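Old Dell tower, fix it up or strip it for parts?

Hosgate Home Computing Forum > Desktops > Upgrades and repairs

juda_bench
18/04/2026
So I picked up a Dell tower at a yard sale in December and finally got the side off. Plan A was a cheap machine for my kid's homework (and let's be real, a few games). Plan B is selling the bits. Which would you do? It's got a graphics card in it already, which I wasn't expecting!

nernonen
Fix it. Put in an SSD, clean it out, fresh paste on the processor, done. Those old office Dells just keep going.

gidey192
Gonna disagree with nernonen here. By the time you buy a drive and more memory you could've had a newer used one. I'd pull the card and the RAM, sell those and recycle the rest.

nernonen
Or he spends one evening on it and his kid has a computer. Not everything has to be a spreadsheet, gidey.

gidey192
lol fair. But check the power supply before you spend a dime. I had one quit on me the week after I bought all the new stuff and I'm still mad.

juda_bench
Good call on the power supply, will do. I laid the whole tower on its side so I could get at everything, and I have to say I like how it's put together, blue latches for the expansion slots and a blue tab on the hard drive. My last case was nothing but tiny screws.

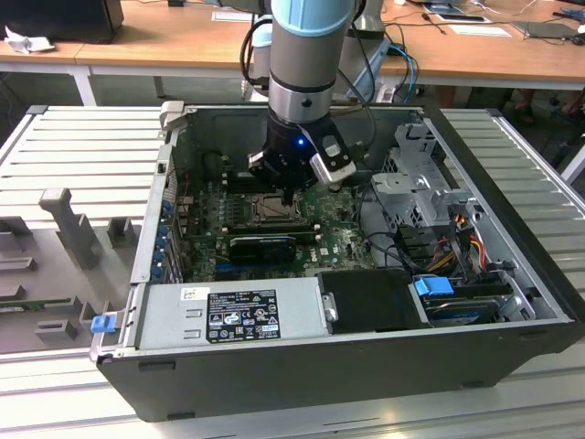
The cables are what bug me. Red, yellow and black all bunched up at the drive cage, and I'd love to tidy that before anything goes back in. Do you guys use zip ties or the velcro kind?

nernonen
Velcro, every time. You'll be back in there sooner than you think.

gidey192
Zip ties, and snip them if you need to. They cost nothing. Still think you should sell it though!

juda_bench
Velcro it is, sorry gidey. I'll post again once the new drive is in.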